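Home recorders and incident reviewers wanted – Juhl household robot programme, Climesden

Paid sessions, mornings or evenings, starting in July

In spring our household robot was asked to tidy the bathroom at our test flat in Stumlow. It picked up a tube of toothpaste, squeezed it until it was no longer a tube in any useful sense, and then tried to put the remains away. The gripper slipped on the paste. The arm, believing it was still holding something, carried on with its delicate placing motion and swept a glass tumbler off the shelf and into the basin.

The stop button worked. It was also on the other side of the bathroom door, which the robot had its back against. Our safety officer has since written a long report on this subject, and new starters are given it with their mug.

We went back through the logs and found 587 bathroom tidying attempts, nearly all made in one spotless room with one brand-new basin. The robot had learned that toothpaste tubes are full, firm and stand upright on their caps. It had never met anybody's actual sink. We would like to fix that, and so we are looking for people with hands, a bathroom and a reasonable amount of patience.

What recorders do

You wear a light camera on your head and get on with ordinary jobs at your own basin: moving the toothpaste, picking up the brush holder, putting things back, wiping round the taps. Please don't clean beforehand. We have plenty of footage of clean.

Each session lasts an hour and is broken into short tasks, which we send you in advance. Most are dull. A few involve holding something in each hand, and these matter most to us, as two-handed work is where the robot has its worst ideas.
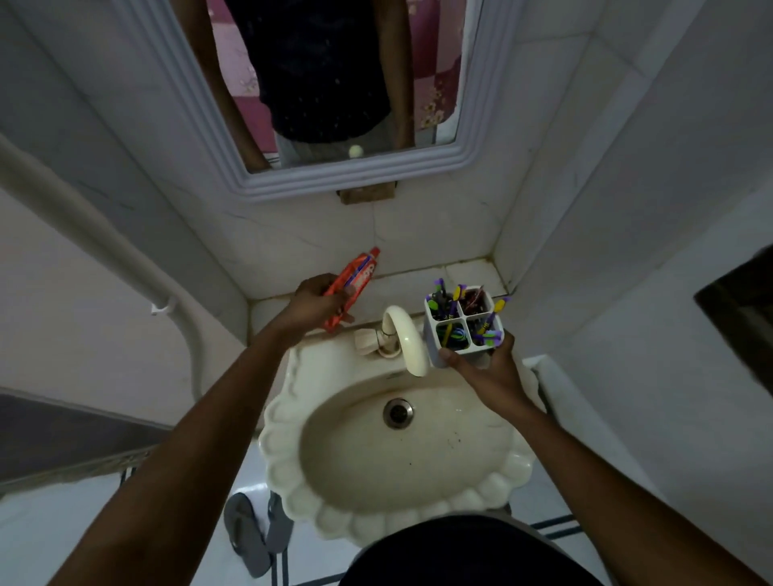 Toothpaste in the left hand, brush holder in the right.

What reviewers do

Reviewers work with us in Climesden, going through recordings of the robot's attempts and marking the moment at which things started to go wrong. This is usually earlier than you would think. In the tumbler incident the grip had failed 4 seconds before anything visibly moved, and the robot's own account of events remained cheerful throughout.

You will write a short note on each attempt: what it was holding, what it thought it was holding, and whether a person standing nearby would have wanted to step back. We need plain words. "Crushed it" is a perfectly good entry.

Who we are looking for

For recorders, anyone over 18 with a bathroom they can use undisturbed for an hour. Shared houses are fine if everyone agrees and stays out. Old fittings, awkward shelves and overfilled brush holders are all very welcome. You need steady enough balance to work while wearing the camera, and you should not take part if head-mounted equipment gives you headaches.

For reviewers, a good eye and the ability to watch a machine fail at the same thing all afternoon without wanting to help it. Experience in quality checking, nursing, catering or looking after toddlers would be useful. No programming is required. If you can program, please resist the urge.

Pay and practical matters

Recorders are paid for each completed session, up to 5 sessions per home. Reviewers are employed part-time on a fixed contract of £1,762 a month, with paid holiday. Training is paid in both cases.

Mirrors need some thought. Keep your face out of the reflection where you can, stay dressed, and tell us if anything got recorded that you would prefer gone. We check every recording before it is used, and you may withdraw yours at any point until the set is closed. Medicines and post should be put away before you start.

No robot will come to your home. After Stumlow we agreed that it should stay where we can reach the button, and there are now two buttons, one on each side of the door. The revised gripper, supplied by Stoltell, also lets go when it loses track of what it has. Reviewers will see it running from behind a screen and will be shown how to stop it on their first morning, before the tea.

How to apply

Use the form on the Juhl vacancies page and choose Recorder or Reviewer. Recorders should tell us what sort of basin and taps they have – a sentence is enough. Reviewers should send a CV and a short description of something they once saw break, including when they first suspected it would.

We read applications every Monday and reply to all of them. Reviewer interviews are held in Climesden and include half an hour of footage. The tumbler is in it.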